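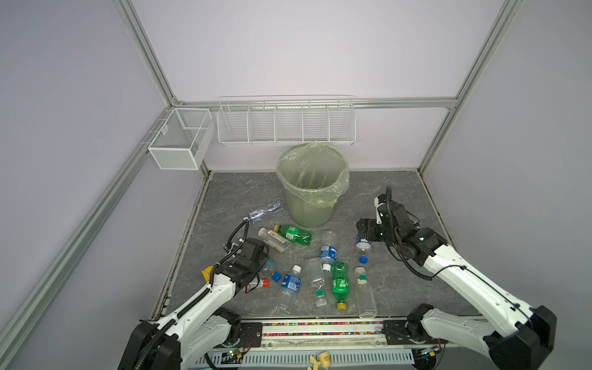
Welcher der beiden Greiferregler kommt mit leeren, dünnwandigen Kunststoffflaschen besser zurecht?

Der kraftbegrenzte Regler Wimar, solange die Flasche liegt und der Hals nicht zwischen die Finger gerät. Bei stehenden Flaschen und bei kräftigeren Böden nehmen sich Wimar und der rein positionsgeführte Regler Sirko nicht viel.

4 Vergleich der Greiferregler beim Einsammeln von Leergut

4.1 Worum es uns ging

In Abschnitt 3 haben wir die beiden Regler am Prüfstand vermessen, also mit Stahlzylindern, und da sah Sirko blendend aus. Das hat mich ehrlicherweise gefreut, ich habe ja einen guten Teil davon selbst geschrieben. Nur sind Stahlzylinder sehr geduldige Objekte! Eine leere Wasserflasche gibt nach, springt zurück, rollt weg, und wenn man sie am Etikett erwischt, rutscht sie in ihrer eigenen Banderole. Kerttu Huttunen hatte schon im Juli angemerkt, dass unsere Prüfstandszahlen für weiche Hohlkörper nicht viel hergeben, und nach dem ersten Nachmittag mit echtem Leergut musste ich ihr recht geben.

Die Aufgabe ist schnell erzählt: Flasche vom Boden der Zelle aufnehmen, zum Eimer bringen, über der Tüte loslassen. Wir haben sie bewusst so schlicht gehalten, damit möglichst wenig Bahnplanung in die Ergebnisse hineinspielt. Beide Regler bekommen dieselbe Anfahrpose und dieselbe Schließgeschwindigkeit, und beide laufen mit 100 Hz. Unterschiedlich ist nur, was ab dem ersten Kontakt passiert.

Sirko fährt die Finger auf eine vorgegebene Öffnungsweite und hält sie dort, komme was wolle. Die Weite stammt aus der Schätzung des Flaschendurchmessers, abzüglich eines festen Übermaßes von fünf Millimetern. Wimar schließt, bis der Motorstrom einer Fingerkraft von fünf Newton entspricht, und lässt die Finger danach mitwandern. Gibt die Wand nach, gehen die Finger hinterher, aber langsam und mit begrenzter Kraft. (Die Umrechnung von Strom auf Kraft steht im Anhang, mitsamt der Temperaturkorrektur, um die sich Ilari Manninen mit viel Ausdauer gekümmert hat.)

4.2 Durchführung

Insgesamt haben wir fast 300 Griffe aufgezeichnet, verteilt auf beide Regler und beide Arme. Die Reihenfolge der Regler wurde ausgelost, und zwar pro Griff, damit sich das allmähliche Weichwerden der Flaschen nicht zugunsten des einen oder anderen auswirkt. Verschlüsse durften lose herumliegen bleiben. Im Labor in Kasbridge hatten wir sie anfangs vor jedem Durchgang weggeräumt, was die Sache hübscher und die Ergebnisse unbrauchbarer macht: Ein Deckel unter der Fingerspitze verkantet den Greifer ein klein wenig, und genau solche Störungen wollten wir dabeihaben.

Bedient wurde abwechselnd von Theophilus Lamptey und mir. Wir fahren beide ziemlich unterschiedlich, Theophilus kommt gern flach von der Seite, ich lieber steil von oben. Zuerst hielt ich das für eine lästige Fehlerquelle, inzwischen bin ich froh darum, denn der Anfahrwinkel hat sich als die interessanteste Nebengröße des ganzen Vergleichs entpuppt (dazu gleich mehr).

Ein Griff galt als gelungen, wenn die Flasche bis zum Loslassen über dem Eimer gehalten wurde. Als beschädigt haben wir ihn zusätzlich markiert, wenn die Wand eine bleibende Delle davontrug, die vorher noch nicht da war. Das Urteil über die Dellen lag bei Sointu Koskela, die nicht wusste, welcher Regler gelaufen war. Bei ohnehin schon zerknautschten Flaschen blieb dieses Feld leer.

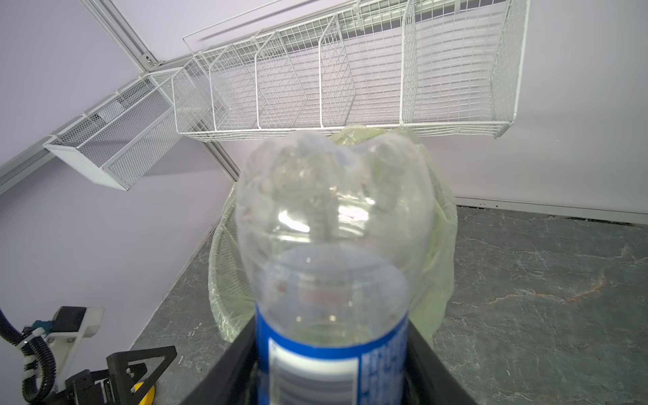

Zuletzt geändert: 2022-12-18

Abb. 7: Transport zum Eimer aus Sicht der Handgelenkkamera. Der Flaschenboden zeigt vom Greifer weg, das blaue Etikett liegt dicht über den Fingern.

4.3 Was die Handgelenkkamera hergibt und was nicht

Für die Auswertung hatten wir uns von der Kamera am Handgelenk viel versprochen. Man sieht die Finger, man sieht die Flasche, was soll da schiefgehen? Eine ganze Menge, wie sich zeigte. Durchsichtiger Kunststoff verzerrt alles, was dahinter liegt, und die Glanzlichter auf der Rundung sind für unsere Kantenerkennung eine rechte Plage. In Abb. 7 ist der gelappte Boden mit bloßem Auge prima zu erkennen, unser Schlupfschätzer dagegen hat sich bei solchen Ansichten gern an der zerknitterten Tüte hinter der Flasche festgebissen und meldete dann Schlupf, sobald sich der Arm bewegte. Zum Verzweifeln.

Geholfen hat schließlich ein ziemlich handfester Trick. Wir verfolgen nur noch die Etikettkante in einem schmalen Streifen oberhalb der Fingerkuppen und ignorieren den Rest des Bildes. Der Text auf dem Etikett ist auf diese kurze Distanz viel zu unscharf zum Lesen, das macht aber nichts, uns reicht der Farbsprung. Flaschen ohne Etikett, oder solche, deren Etikett von den Fingern verdeckt wird, mussten wir weiterhin von Hand auswerten. Das war meine Strafarbeit für den zu optimistischen ersten Ansatz.

Valtteri Laitinen hat vorgeschlagen, gleich ganz auf die fest montierte Kamera umzusteigen. Für die Frage, ob ein Griff gelungen ist, stimme ich ihm sofort zu. Schlupf zwischen Finger und Wand lässt sich von dort aber kaum bestimmen, da ist oft das Handgelenk selbst im Weg. Wir haben deshalb beide Quellen behalten: die feste Ansicht für das Ergebnis, die Handgelenkansicht für den Verlauf.

4.4 Ergebnisse nach Griffart

Beim Griff um die Flaschenmitte liegt Wimar klar vorn. Sirko drückt die Wand bis zum vorgegebenen Maß ein, und je nachdem, wo die Rippen sitzen, springt sie irgendwann um. Man hört das sogar, ein trockenes Knacken, nach dem die Haltekraft in der Aufzeichnung schlagartig absackt. Meistens hängt die Flasche danach noch zwischen den Fingern, allerdings mit Spiel, und sobald der Arm über dem Eimer abbremst, pendelt sie. Wimar folgt der nachgebenden Wand und fängt den Sprung in den meisten Fällen ab.

Am Flaschenhals dreht sich das Bild um. Dort ist das Material steif, die Kontaktfläche winzig, und die begrenzte Kraft von Wimar reicht nicht immer aus, um das Kippmoment zu halten. Die Flasche dreht sich dann um die Fingerachse nach unten. Für das Wegwerfen ist das halb so wild, für alles, was danach noch eine definierte Lage braucht, schon. Sirko hält den Hals fest wie ein Schraubstock, da gibt es nichts zu meckern.

Und dann der Anfahrwinkel! Flach von der Seite schiebt der untere Finger leichte Flaschen vor sich her, bevor der obere überhaupt Kontakt hat. Bei Sirko ist das harmlos, der schließt einfach weiter. Wimar deutet den Schiebekontakt manchmal schon als Griff und hört zu früh auf zu schließen. Das ist eindeutig ein Fehler in unserer Kontakterkennung, und wir haben ihn für diesen Vergleich absichtlich nicht behoben, sonst hätten wir mitten in der Versuchsreihe einen anderen Regler gehabt.

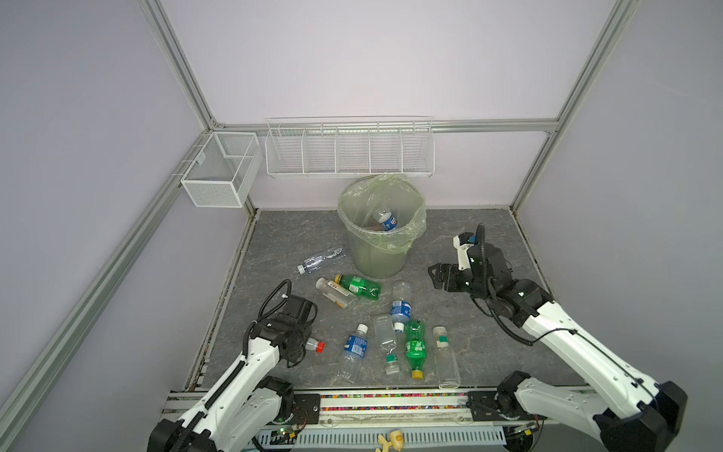
Am schwersten vorherzusagen ist für beide Regler eine Flasche, die ihre Form schon verloren hat. Sirko braucht einen Durchmesser, und bei einem ovalen, geknickten Querschnitt ist schlicht nicht klar, welcher gemeint sein soll. Wimar kennt dieses Problem nicht, stolpert aber über Falten, die unter geringer Kraft nachgeben und dann abrupt steif werden. Dazu kommt die Nachbarschaft. Die teils zerdrückte Flasche mit dem blauen Etikett, die in Abb. 8 dicht am linken Greifer liegt, ist so ein Kandidat: Wer sie quer zur Längsachse fassen will, muss mit der kleinen Flasche mit rotem Deckel rechts neben dem Greifer zurechtkommen, und die überlappenden Flaschen weiter hinten links, die grüne und die klare mit weiß-orangem Etikett, lassen sich einzeln auch nur greifen, wenn man sich vorher für eine Seite entschieden hat. In solchen Lagen hing der Erfolg weit mehr an der Wahl der Anfahrt als am Regler, und ich würde aus diesen Griffen keinen Unterschied zwischen Sirko und Wimar herauslesen wollen.

Abb. 8: Arbeitszelle in der festen Ansicht, rechter Greifer geöffnet.

4.5 Links gegen rechts

Beide Arme haben wir getrennt ausgewertet, eigentlich nur zur Kontrolle. Der linke schneidet mit Sirko etwas schlechter ab als der rechte, mit Wimar sind die beiden gleichauf. Unsere Vermutung ist ein leichtes Spiel im Fingerantrieb links, das Sirko voll abbekommt (die Öffnungsweite stimmt dann eben nicht ganz) und das Wimar über den Strom von selbst ausgleicht. Nachgemessen ist das noch nicht. Ilari möchte dafür den Antrieb ausbauen, ich möchte vorher gern die Versuchsreihe mit den vollen Flaschen abschließen, und bis zum Redaktionsschluss haben wir uns darüber nicht einigen können.

Ebenfalls offen ist die Übertragbarkeit auf den Aufbau in Pradadberg. Dort sitzen andere Fingerbeläge auf den Greifern, weicher und mit grobem Profil, und schon ein kurzer Vorversuch ergab am Flaschenhals ein freundlicheres Verhalten von Wimar. Die Kraftgrenze haben wir dabei unverändert gelassen. Die zugehörigen Aufzeichnungen sind noch nicht auf Dellen geprüft und gehen deshalb in keine der Auswertungen dieses Abschnitts ein.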